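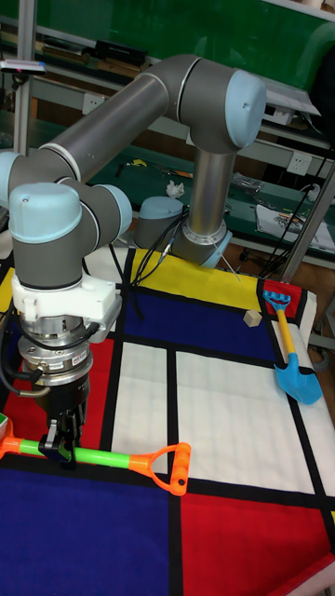

Toltine Wool Felt Underlay

I've been selling rugs for a good while now, and the thing I end up talking about most is the stuff that goes under them. People spend weeks choosing a rug, then throw it straight onto bare boards and wonder why it creeps toward the door every time the dog runs past!

Toltine is the underlay I have in my own house. It's a thick wool felt with a thin natural rubber backing, and it comes off the roll at 50 inches wide. Felt side up, rubber side down – I've had two calls this year from people who did it the other way, and yes, the rug slid.

Sizes and cutting

We cut to the inch, so send me the size of your rug and I'll take an inch off each side for you (you don't want the felt peeking out). For anything wider than the roll I cut two pieces and you butt them together on the floor. Don't overlap them or you'll feel a ridge under your feet forever. If you'd like to trim it yourself, big kitchen scissors are fine, and a sharp utility knife is better.

Full rolls are 62 feet long and cost $329. Most of those go to folks doing stairs or a whole upstairs, and Rodrigo Cabello in our warehouse would like me to mention that they're heavy, so please have a second person around when it shows up.

Will it hurt my floor?

It's been fine on my oiled oak and on the tile in the hall. If your floor was varnished recently, give the finish a full month to cure first. I'd skip it on vinyl altogether, as rubber can leave a yellow stain there. For vinyl I sell the Vitow pad, all felt with no backing. It grips less, but under a big rug with a sofa on top you won't care.

The smell

It smells like a wet sheep for a few days. I kind of like it, my husband does not. Unroll it in the garage over a weekend if you can.

Ordering

Orders in by noon get cut the same day, except Monday, when we're closed. Samples are free, just ask. Cut pieces can't come back, so measure twice – and if you're not sure, call the shop and ask for me or Jericho Manalo.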